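Replacing and aligning fingertip pads on the Joldale two-arm cell

Applies to: parallel grippers, left and right arm
Procedure: 1091, revision 2
Parts: pad kit 276, thread locker, hex key set

Worn or crooked pads are the usual cause of missed rim grasps. Do this job whenever a pad shows a flat spot, and after any contact with the table hard enough to trip the force limit.

Removing the old pads

1. Park both arms in the service pose and switch the gripper supply off at the Tomoana controller. Leave the arm brakes engaged.
2. Open the fingers by hand until the linkage stops.
3. Back out the pad screws evenly. Keep left and right hardware apart – the screws differ in length.
4. Wipe the bracket face clean of old thread locker.
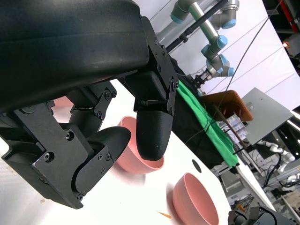
Pad seating decides whether the tool center point stays valid. Press the new pad fully against its bracket before any screw is tightened, then snug the screws in turn. The two pads have different profiles on purpose. The bullet-shaped tip is the one that goes at the bowl rim, and its rounded end should point down, with the flatter curved pad angled toward it across the gap. If the gap looks uneven from top to bottom, loosen the bracket and reseat it. Do not file the pad.

Checking the jaws under load

Restore the gripper supply and home the fingers. Run the Larkcombe test program at slow speed with plastic bowls. It closes on a rim, lifts, holds, and sets the bowl back down. Watch for a bowl that turns in the jaws during the hold.

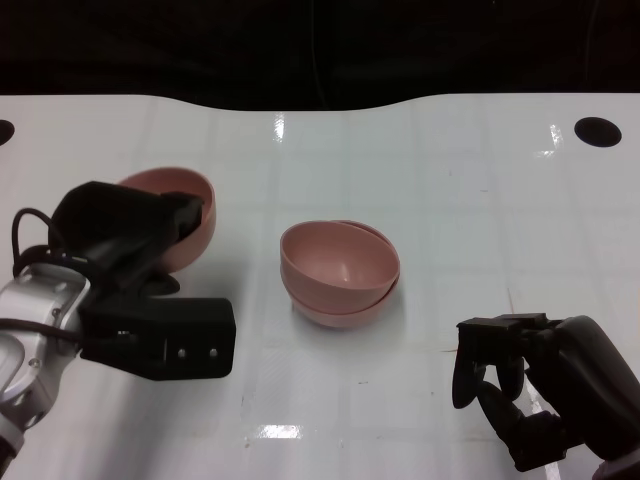
Do I have to recalibrate the wrist camera after changing pads?
Only if the bracket was removed. A pad swap leaves the camera mount alone, and the stored offsets still apply.

Rim approach test

Teach one point with the fingertip over the rim of a single bowl, then run the approach from above and from the side. The tip must arrive at the same spot both times. If it does not, check the linkage pivots for play before changing any offset.

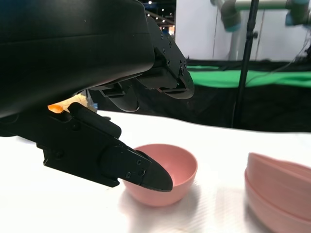
Reading time: 2 min

Keep stacked bowls well clear of the single one during this test, or the open finger can catch the stack on the way in. Log the pad change and reset the cycle counter. Inspect the pads again at 2000 cycles. Spare kits are stored in the Uline bin under the controller shelf.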